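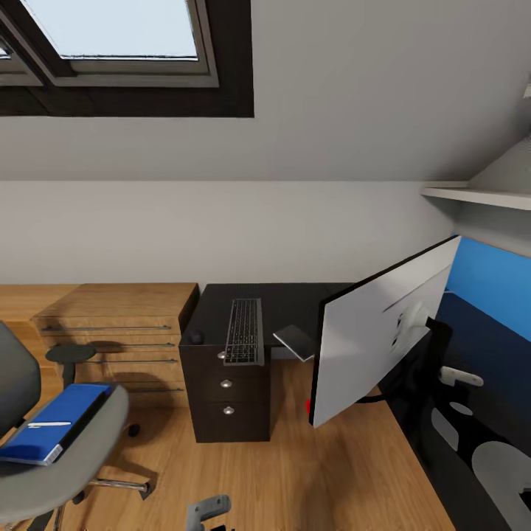 Skiltis Gallery: Rooms, Runs and Debug Views

Skiltis is the simulator we use at Holst to test perception and motion planning before any code reaches an arm. This page collects renders and screen captures from the current release, sorted by the part of the software they belong to. Each entry opens a set at full size. The notes are short on purpose. Longer explanations are in the manual, and the entry titles match the section titles there.

Gallery last updated 19th January.

ROOMS

Attic bedroom
Sloped ceiling, a skylight, a desk and a bed close together. The planner has to deal with a ceiling that isn't a flat plane, so the upper collision bound is a mesh here and not a box.

Attic bedroom, collision layer
The same room with the visual meshes turned off. Furniture is shown as convex pieces. Drawer handles are kept as separate shapes so that a grasp can be tested against them directly.

Galley kitchen
Narrow floor, counters on both sides. Most of the path failures in our nightly runs come from this room. The base can turn in place in the middle but not at either end.

Galley kitchen, doors open
Cabinet doors are on hinge joints with friction set per door. The set shows one run where the planner opened a door into its own way and had to back up.

Laundry room
Added in this release. Front-loading machine, shelf above, floor drain. The drain cover is modeled because a wheel was getting stuck on the edge of it in an earlier version and we wanted to keep the case.

Hallway with coats
Soft objects on hooks. Cloth runs at a lower step rate than the rest of the physics, and the edges look jagged if you pause at the wrong moment. This is known.

PERCEPTION

Segmentation, ground truth
Flat color per object, straight from the renderer. Colors are assigned from the object ID and stay the same between runs, so two frames can be compared by eye.

Segmentation, predicted
Output of the network on the same frames. Thin things are the weak spot: cords, stool legs, pen clips. The mask usually breaks in the middle and comes back at the ends.

Depth with sensor noise
The noise model drops out pixels on shiny metal and on dark surfaces seen at a low angle. Black screens come out as holes. We fill them only in the planner's copy of the map and leave the logged depth as it was.

Light sweep
One room rendered from early morning to night. The sun position moves and everything else is fixed. Use the slider under the set. Pose estimates are printed in the corner of each frame, and you can see them drift when the window light gets strong.

Texture swaps
Same geometry, new materials. A single room file can produce 500 variants before materials start repeating. The swap list is plain text and can be edited by hand.

Partial views
Objects that are mostly hidden behind something else, or half outside the camera view. These are pulled out of normal runs by a filter and are not staged. The detector is allowed to answer "unknown" on them, and the score counts that as better than a wrong label.

PLANNING

Pollville, first plan
Pollville is our task planner. It takes a goal in a short text form and gives back a list of steps with a cost next to each. The capture shows the step list on the left and the arm's reach volume on the right.

Pollville, replanning
An object was moved by script while the arm was on its way. Steps already done are gray, dropped steps are crossed out, new steps are at the bottom. The old plan is kept so that you can see why it was dropped.

Roadmap view
The planner samples 2000 arm poses for a room when the room is loaded and keeps the ones that don't collide. Kept poses are drawn as dots at the fingertip position. Gaps in the dots are usually a real obstacle. If you see a gap in open space, check the collision layer for a leftover shape.

Drawer pull, good
Handle grasp, straight pull, release. The line shows the path of the fingertip and the color of the line shows force.

Drawer pull, bad
The pull direction was estimated from two frames with poor depth and came out tilted. Force climbs, the controller hits its limit and stops. The limit did its job, but the plan should have been refused earlier. A check for this is planned for February.

Reach under desk
Elbow joint close to its limit the whole way. We keep this one as a regression case. If a change to the solver makes it fail, the change doesn't go in.

CONTROL

Joint tracking plot
Commanded and measured position for every joint on one chart. The wrist lags on fast moves. In simulation that lag is a setting, and the plot was made with the value we measured on the lab arm.

Contact on fingertip
Contact points are drawn as small cones. Long cones mean more force. The capture is slowed down, and the cones flicker because the solver is switching between two contact sets that are almost the same.

Stop test
The stop signal is sent at a random time in each run. The set shows 3 runs laid over each other, with the stopping distance marked on each.

TOOLING

Prollow, run list
Prollow is the log viewer. One row per run, with room, seed, result and length. Click a column head to sort. The filter box takes the same words as the command line tool.

Prollow, timeline
Camera frames along the top, planner events in the middle, joint data at the bottom. All of them share one clock. Drag anywhere to move through the run.

Prollow, side by side
Two runs with the same seed and different planner versions. The viewer marks the first point where they differ. This is the view we use most when a nightly run turns red.

Room editor
Drag objects in, set the mass, save. The editor won't save a room that has two fixed objects inside each other. It does allow loose objects to overlap, and they will jump apart when physics starts.

Nightly board
All 26 test tasks on one page, green or red. The board keeps the last result even when the machine was down, so look at the time stamp on the tile before you trust the color.

USING THESE PICTURES

Renders can be used in slides and reports. Please keep the Skiltis version number next to them, as materials and lighting change between releases and old frames can't always be made again. Debug views are drawn over the render and can be downloaded with or without the overlay.

Room files for the kitchen, the hallway and the attic bedroom are in the download section. The laundry room will be added once the drain cover mesh has been cleaned up.

Back to Skiltis overview
Manual
Release notes
Downloads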